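Home | Works Council | Minutes | Notices | Contact

Last updated: 10/28/19

Koster Refurbishment, Dirnness site
Minutes of the joint staff and management meeting on automation

Present: staff representatives from dismantling, testing and goods-in; the site manager; the production engineer; the health and safety representative. Apologies were received from the night shift representative.

1. Minutes of the last meeting

Agreed as correct. The item on lockers was carried forward.

2. Progress on the dismantling cell

The production engineer reported on the arm in the desktop bay. The work covers taking graphics cards and memory out of desktop towers before the cases go on to stripping. The tower lies on its side on the slatted table with the side panel off. People still open the cases, and will do so for the foreseeable future, as there are too many kinds of catch and screw.

Small form factor cases and anything with a bent chassis remain hand work. The representative for dismantling asked that this be written on the job sheet so that people on the bench are not marked down for slower units. Agreed.

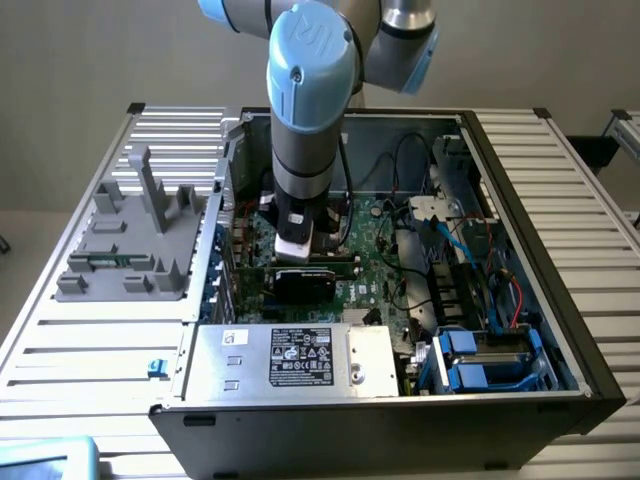

Loose cabling was raised as the main cause of stoppages. Drive cables in particular differ from one model to the next, and the person minding the cell has to move them out of the way before pressing start. Staff said this takes longer than the trial plan allowed for. The engineer accepted the point and will add cable clearing to the standard time.

The printed fixtures were discussed. Two have cracked at the base. Ellier, who installed the cell, will supply the drawings so that replacements can be printed on site.

3. Jobs and grading

The site manager repeated the undertaking given in May that no permanent post will be lost through the dismantling cell. The bay is expected to handle 700 towers a month when it is running fully. There are 31 people in dismantling at present and that number is not due to change.

Staff representatives said that the number of posts was only part of it. People who used to do a whole machine from start to finish now open cases and clear cables for most of a shift, and several have said they find this duller and harder on the wrists. It was asked whether the cell could be minded in turns. The site manager agreed to a two-hour limit, with a change of task after it, to be tried until the next meeting.

Those trained to mind the cell and clear faults are asking for the higher grade. Management's view is that fault clearing is within the present grade -- staff did not accept this. The item was left open and will go to the grading panel with a written case from both sides.

4. Training

2 places remain on the next course. Staff asked that these go to people on fixed hours, who missed the first course because it ran past the end of their shift. Agreed. The course will be held in paid time.

5. Safety

No injuries to report. One person reached into a case while the arm was paused and another restarted it from the screen. There was no contact. It will be recorded as a near miss. The restart procedure is to be rewritten so that the person at the table gives the word first. The health and safety representative asked for the floor marking to be repainted, as it has worn away on the goods-in side.

6. Records kept by the cell

The Sukico software logs each stop and who was signed in. Staff asked what the log is used for. The site manager said it is for maintenance only and would confirm this in writing. Until then, representatives have advised members to sign in as normal.

7. Any other business

The radio in the desktop bay may go back on, at a volume that does not cover the warning tone.

Actions
Job sheet wording on hand work -- production engineer
Written statement on use of the log -- site manager
Restart procedure and floor marking -- health and safety representative
Case to the grading panel -- both sides

Date of next meeting to be circulated.

Related items
Grading panel: how to submit a case
Near miss form
Training dates, Dirnness
Minutes of the May meeting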